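Startseite | Lehre | Skripte | Übungen | Kontakt
Drucken | Seite per E-Mail senden

Holzkunde I - Handout 7: Holzfeuchte, Quellen und Schwinden

Stand: September 2019
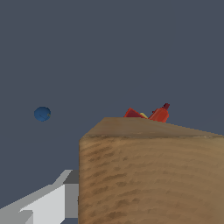
Holz ist hygroskopisch. Es nimmt Wasserdampf aus der Umgebungsluft auf und gibt ihn wieder ab, bis sich ein Gleichgewicht mit Temperatur und relativer Luftfeuchte eingestellt hat. Für die Praxis folgt daraus, dass ein Maß am Holz ohne Angabe der Feuchte unvollständig ist. Dieses Handout ergänzt die Vorlesung und ersetzt die Mitschrift nicht.

1. Begriffe

Die Holzfeuchte u ist die Masse des enthaltenen Wassers, bezogen auf die Masse des darrtrockenen Holzes, angegeben in Prozent:

u = (m_u - m_0) / m_0 x 100

Dabei ist m_u die Masse der feuchten Probe und m_0 die Masse nach dem Darren. Werte über 100 % sind möglich und bei frischem Splintholz vieler Nadelhölzer üblich. Wer auf die Feuchtmasse bezieht, wie es im Brennstoffhandel geschieht, erhält den Wassergehalt w. Beide Größen werden in den Übungen regelmäßig verwechselt.

Freies Wasser befindet sich in den Zellhohlräumen, gebundenes Wasser in den Zellwänden. Der Fasersättigungsbereich liegt für die meisten heimischen Arten zwischen 26 und 32 %. Oberhalb dieses Bereichs ändern sich die Abmessungen praktisch nicht, unterhalb schwindet oder quillt das Holz.

2. Darrverfahren

Die Probe wird gewogen, bei 103 °C getrocknet und in Abständen erneut gewogen, bis die Masse konstant bleibt. Vor dem Wiegen im Exsikkator abkühlen lassen.

Rechenbeispiel: Eine Probe wiegt feucht 242 g und darrtrocken 200 g. Die Differenz beträgt 42 g, also u = 42 / 200 x 100 = 21 %. Der Wassergehalt derselben Probe ist w = 42 / 242 x 100 = 17,4 %.

Die elektrische Widerstandsmessung geht schneller, ist aber nur zwischen 6 % und Fasersättigung brauchbar. Holzart und Temperatur müssen am Gerät eingestellt sein. Die Elektroden werden in der Regel quer zur Faser eingeschlagen, bei dicken Querschnitten bis auf ein Drittel der Dicke.

3. Anisotropie

Die Schwindmaße unterscheiden sich je nach anatomischer Richtung deutlich. Als Faustwerte für Fichte, vom frischen bis zum darrtrockenen Zustand:

längs: 0,3 %
radial: 3,6 %
tangential: 7,8 %

Das Verhältnis von tangential zu radial ist hier etwas größer als 2. Es erklärt, warum sich Seitenbretter beim Trocknen schüsseln und warum die linke, vom Mark abgewandte Seite hohl wird. Kanthölzer mit eingeschlossenem Mark reißen fast immer radial auf. Ein Entlastungsschnitt verlegt den Riss an eine unkritische Stelle, verhindert ihn aber nicht.

Für die Berechnung im Gebrauchsbereich verwendet man das differentielle Schwindmaß V, also die Maßänderung in Prozent je 1 % Feuchteänderung:

Δb = b x V x Δu / 100

Beispiel: Ein Fichtenbrett mit stehenden Jahrringen ist 200 mm breit und trocknet von 16 auf 9 %. Mit V = 0,19 und Δu = 7 ergibt sich Δb = 2,66 mm. Bei liegenden Jahrringen, V = 0,39, sind es 5,46 mm.

4. Versuchsreihe Fendale

Die Lagerversuche auf dem Gelände Fendale umfassen 2.563 Einzelmessungen an Fichte und Buche. Verglichen wurden Stapel unter Dach und Stapel im Freien mit Abdeckung. Die abgedeckten Stapel lagen im August im Mittel zwei Prozentpunkte höher - vermutlich wegen der schlechteren Durchlüftung an den Stirnseiten. Die Auswertung mit Ander ist Gegenstand der dritten Übung. Die Rohdaten liegen im Kursordner. Bitte die Spalte "Temp_2" nicht verwenden, der Fühler war zeitweise nicht angeschlossen.

5. Hinweise zur Übung

Der Darrofen ist über Nacht belegt, Proben deshalb bis 15 Uhr abgeben. Proben mit Bleistift beschriften, Filzstift verfärbt sich beim Trocknen. Harzreiche Stücke gesondert kennzeichnen - flüchtige Bestandteile entweichen beim Darren und täuschen eine zu hohe Feuchte vor.

Aufgaben bis zur nächsten Sitzung: Herleitung von w aus u (Formel umstellen), Δb für Buche bei gleicher Brettbreite in beiden Jahrringlagen, kurze Skizze zur Verformung eines Seitenbretts.

Kategorie: Skripte & Handouts / Werkstoff Holz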